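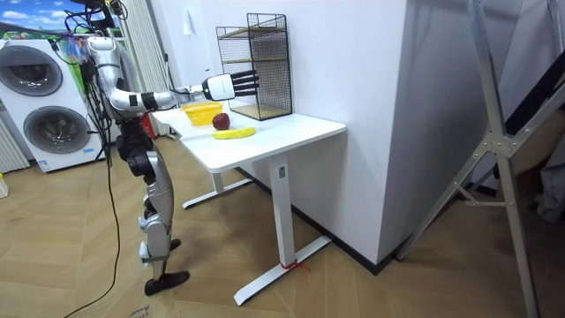

How to compare two robot hands without fooling yourself

Every hand vendor has a video of its product picking up an egg. I have watched a lot of these and learned very little from them, except that eggs are easier than they look if you get forty tries and an edit. What follows is the procedure I use when someone wants to know whether a new hand is better than the one they already own. It is slow and a bit dull. It has also talked two labs out of a purchase, and I count that as a success.

The worked case is a humanoid with a four-fingered hand on the right arm, tested against the same arm carrying a plain two-jaw gripper from Tavholm. The objects are an apple, a banana and a yellow plastic basket on a white desk, with a black wire mesh rack standing at the back.

What you need

A robot you already trust. Do not test a new hand and a new arm in the same week.
A desk that does not wobble.
Objects you can buy again at the corner store.
Something behind the objects that punishes a sloppy reach. I like a wire rack with shelves.
A fixed camera.
A paper log. Yes, paper.

Step 1. Write down the question

"Is it better?" is not a question. Ours was: can the four-fingered hand move fruit into the basket and onto a shelf as often as the gripper does, with the same arm controller and no retuning between objects? Put your sentence at the top of the log sheet. If you find yourself wanting to change it on the second day, start a new sheet.

Step 2. Pick boring objects

An apple is a round, slippery thing of decent weight. A banana is long, curved and bruises, so you get a free record of how hard you squeezed. An open basket can be a target, and later an object if you want to try grabbing it by the rim. Three is plenty. I have seen test sets with thirty items where each one got tried twice, and you can't conclude anything from that.

Skip the foam blocks that come in the box with the hand. The hand was probably tuned on them.

Step 3. Mark the start positions

Put small bits of tape under each object and note which way the banana's stem points. A banana turned ninety degrees is a different task for a two-jaw gripper and nearly the same task for a good multi-finger hand. If you let the position drift, you will be measuring whoever resets the desk.

Step 4. Check reach before you check grip

Extend the arm over the desk with the hand open and hold it near the rack. Look at where the fingertips end up compared with where the controller says they are. Multi-finger hands are usually longer than the gripper they replace, and the tool offset in the software is wrong more often than people admit. Ours was off by 6 mm. Keisha Lindqvist caught it, and I would have blamed the fingers for a whole afternoon.

Then do the same thing at each shelf you intend to use. A palm housing is bulky. It may clear the opening with the fingers straight and bump the wire once they curl.

Step 5. Run in blocks, and swap the order

Do ten attempts with hand A, then ten with hand B, then B again, then A. Motors warm up and so do operators. If you run all of A on day one and all of B on day two, you have mostly compared two days.

We ended up with 94 attempts per hand. It should have been 100, but we threw out a block from Saturday after finding that someone had changed the speed limit on the Jusavard controller. Throw out the matching block for the other hand as well. It hurts, but do it.

Step 6. Define success before the first grasp

Ours: the object leaves the desk, arrives at the target, and stays there for a slow count of three. Knocking the rack counts as a failure even if the apple lands where it should. Genowefa Śliwiński argued for a "partial" category. I gave in, and then we spent longer debating partials than running trials. Use yes or no and keep a column for remarks.

Step 7. Log the dull stuff

For each attempt, write the object, the target, yes or no, the cycle time, and whether a human touched anything. That last column is the one missing from most published comparisons. A hand that succeeds nine times in ten with someone nudging the apple between tries has a problem.

Step 8. Watch the cables

Run the arm through its widest motion and watch the cable bundle the whole way. A stiff bundle pulls on the body and can shift the hand at full extension. If your results are worse on one side of the desk, look there before you rewrite your grasp planner.

Step 9. Read the numbers like a grump

The four-fingered hand did better on the banana, clearly. On the apple I could not tell them apart, and I distrust anyone who claims to from a sample this size. On the rack the plain gripper won because it is smaller. The vendor's sheet for the Ametepe hand lists 1172 grasps between faults. I can't confirm that or deny it, having run nowhere near that many -- and neither, I suspect, has the person who will quote it to you in a meeting.

Average cycle time was longer with the fingers. Most of that was closing slowly, which you can tune, so I would not hang a decision on it.

Common mistakes

Practicing with only the new hand. Whoever is driving gets better at it, and the old one looks bad by comparison.

Replacing bruised fruit halfway through a block. Swap between blocks and note it in the log.

Trusting the success detector in the software. Ours happily reported a firm grasp on air. Go back to the video and count.

Buying before testing. Ask for a loaner. If the answer is no, ask which lab nearby has one, and bring your own banana.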